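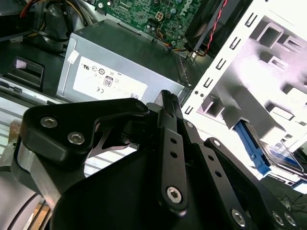 Zollia Releases Balance Update for Jadport

JADPORT 2.4 ships in October for PC. The update retunes 9 weapons in the extraction shooter, including both bolt-action rifles. Muzzle velocity on the Brabec long rifle drops to 600 meters per second, and its trader price rises to 2187 credits.

"Players were one-shotting armored targets at any range," said weapons designer Felista Kirui. "The heavier drop should shorten engagements."

Loadouts saved before the update carry over.

Press contact: Marek Vrabec, Zollia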